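The Superintendency Cistdale Cut in Half

The vacancy notice that the Cistdale Unified district posted last October was two pages long and listed two jobs. Until then there had been one. The superintendent's position, as the board had defined it for decades, covered instruction, staffing, transportation, buildings, food service and the budget. Under the new arrangement, a superintendent handles everything that happens in a classroom, and a director of operations handles everything else. Both report to the board. Neither reports to the other.

Split leadership is uncommon in districts of this size. Most state codes assume a single chief executive, and most collective bargaining agreements name "the superintendent" as the last administrative step in a grievance. Cistdale had to amend 74 separate policies before the second contract could be signed. Some of the amendments replaced a single word. Others, such as the policy on emergency closings, had to be written again from the first line.

Danica Oravec, the board president, drafted most of them. Her method was to read each policy aloud at a work session and ask which of the two officers would be called at five in the morning if something went wrong under it. If the answer was clear, the policy was assigned to that officer. If the board members disagreed, the policy went into a third pile. By the end of the winter the third pile was the only one anyone wanted to discuss.

It included student discipline on buses. A fight on a bus is a discipline matter, which belongs to the superintendent, but the bus, the driver and the route belong to operations. It included substitute teachers, who are hired through a payroll process but placed by principals. It included the calendar. A school calendar looks like an instructional document, and teachers treat it as one, but its start and end dates are set largely by bus contracts, custodial leave and the heating schedule.
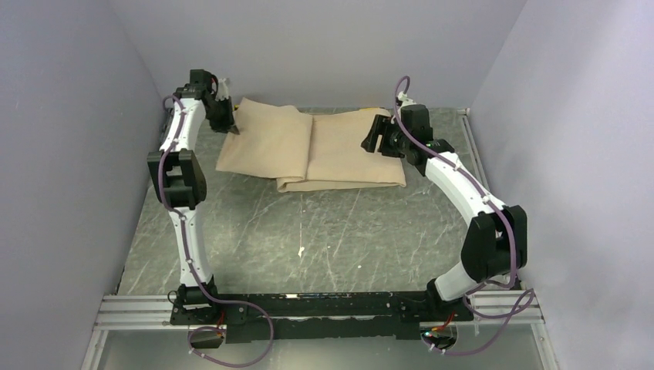

The board settled the calendar question by giving the first draft to operations and the final draft to the superintendent. Substitute teachers went to the superintendent outright. Bus discipline was divided at the door of the bus: anything that starts on board is reported by the driver to operations, and the report is then copied to the principal, who decides the penalty. The rule takes up most of a page and has already been revised once.

Şengül Aydoğan was hired as superintendent from inside the district, where she had been director of curriculum. Anneliese Hellwig came from outside to run operations. The two have adjoining offices on the upper floor of the administration building, and they meet each morning before the phones open. The meeting has a written agenda with four standing items: absences, buildings, buses and complaints. It ends when the fourth item ends.

Aydoğan says the change has returned a large part of her week to school visits. Under the old structure, the superintendent was expected at bid openings, insurance renewals and every meeting with the roofing contractor. She attends none of these now. She spends the time in classrooms and in meetings with principals, and she keeps a log of both, which is attached to the board packet.

Hellwig's work is harder to summarize. Her first large task was to replace the district's work order system, which consisted of a shared mailbox and a clipboard at each school. The board chose Restport, a maintenance package used by several neighboring districts, and the district moved its open requests into it over a long weekend. There were 800 of them. Many were duplicates, and a good number described problems that had been fixed years earlier and never closed.

The backlog mattered because it had been used in budget hearings. A previous board had cited the volume of open requests as evidence that the maintenance staff was too small. Once the duplicates were removed, the picture was less simple. Some buildings did need more hours. At others the hours were adequate but the parts were not on hand, and a custodian would visit the same faucet three times before a cartridge arrived. Hellwig's first budget request therefore asked for a stockroom and a part-time clerk, and left the number of custodians where it was.

The split has a cost. The combined salaries of the two officers exceed the old superintendent's salary by a wide margin, even though each earns less than the former superintendent did. The board covered part of the difference by leaving an assistant superintendent's post unfilled. The rest comes from the general fund. At the public hearing on the plan, several residents asked whether the same result could have been reached by hiring a strong business manager under a single superintendent, as most districts do.

Oravec's answer was that the district had tried it. Business managers had come and gone, and each had worked for a superintendent who could overrule a maintenance schedule for reasons the board never saw. The new structure brings those disagreements to the board table. If the two officers cannot agree, they must submit separate memos, and the memos are public.

So far there have been two such cases. The first concerned the Slanina building, the oldest elementary school in the district, where operations wanted to close the upper floor during the school year to replace the windows. Aydoğan's memo asked for the work to wait until summer, on the ground that moving classes into the gym would cost the lower grades most of a term of physical education. Hellwig's memo gave the price of waiting, including a winter of heat loss and the likely increase in the contractor's bid. The board voted to wait. The minutes record the price next to the vote.

The second case was about meals. The district buys its lunch program from Clotico under a contract that runs on a calendar year, so the renewal falls in the middle of the school term. Hellwig recommended renewing with a shorter lunch period at the middle school, which would allow one fewer shift of kitchen staff. Aydoğan opposed the shorter period.
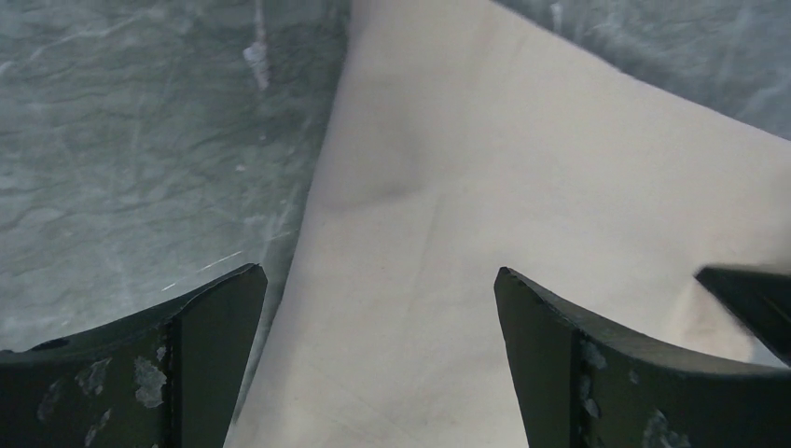

Sabina Koubek told the board that a lunch period is neither an instructional matter nor an operational one, and that by assigning it to one officer the policy had simply hidden a decision parents should have been asked about. She said her son had four minutes left to eat on days when the line was slow, and she wanted to know which of the two memos contained that fact. Neither did.

The board tabled the renewal, extended the existing contract for the remainder of the term, and asked both officers to time the lunch line. Their report was the first document the two have signed jointly. It recommends keeping the current period and opening a second serving line, and it puts the cost of the second line under operations.

Koubek's objection points to a weakness in the design. A single superintendent has to weigh the kitchen against the classroom before a recommendation is written. Two officers can each make a sound case within their own area and leave the weighing to an elected body that meets twice a month in the evening. A board that wants that work has to be prepared to do it. Meetings in Cistdale now run almost an hour longer than they did under the old structure, and the packets are thicker.

There is also the matter of succession. The two contracts were written to expire in different years, so that the district would never lose both officers at once. That protects continuity, but it also means the structure cannot be undone cleanly. A future board that wished to return to one superintendent would have to buy out a contract or run a period with one office vacant. Oravec has acknowledged this in open session. The board's attorney recommended a common expiration date, and the board declined the advice on a divided vote.

Staff reactions vary by job. Principals, who used to call one number, now have a laminated sheet with two, and the sheet has been reissued as policies moved from one column to the other. Office secretaries were the first to point out that a broken projector could be filed as a building problem or a teaching problem, with different response times. Teachers report little change apart from seeing Aydoğan more often. Bus drivers report a great deal of change, most of it in paperwork.

The state education department has not objected. It requires one named person to sign the annual assurances, and Cistdale names the superintendent. Hellwig signs a separate statement to the board covering the facilities and transportation sections, so that Aydoğan is not certifying work she does not supervise. The district's auditor asked for that statement and has recommended that it be kept as a permanent form.

The board will review the structure at the end of its second full budget cycle. The measures it adopted are plain ones: time to close a work order, hours of school visits, late buses, staff turnover and the number of split memos. No target has been set for the last item. Members could not agree on whether a low number would be good.

COMMENTS

Latifa Erraji
We looked at this in my district and dropped it over the grievance language. The union wanted to know who had the final word before arbitration and the lawyers gave us three different answers. How did Cistdale handle it? The article mentions the problem and then moves on.

former bus driver
The form for on-board incidents is longer than the route sheet. I would have liked a line in here about who reads it.

M.K.
Replying to Latifa Erraji: it depends on the employee group. Teachers go to the superintendent, custodians and drivers go to the director. Aides who ride the bus and also work in a classroom are still being argued over.

Room 12
The second serving line is a good idea, but the middle school cafeteria has one door on the kitchen side. Someone should walk it at noon before they order anything.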